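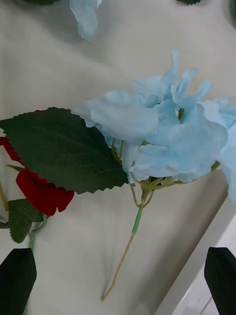 Before you arrange the flowers, prepare each stem on a clean, light surface. Open the petals with your fingers, from the center to outside. On the blue flower, the thin yellow-green stalks meet in a green plastic sleeve, so hold the stem there when you turn it.

1. Bend the leaf to the side.
2. Put the stem 5 cm deep in the Gultard foam.
3. Add the red flowers last.

**Caution:** Do not pull on the petals. Keep the stem tips away from small children.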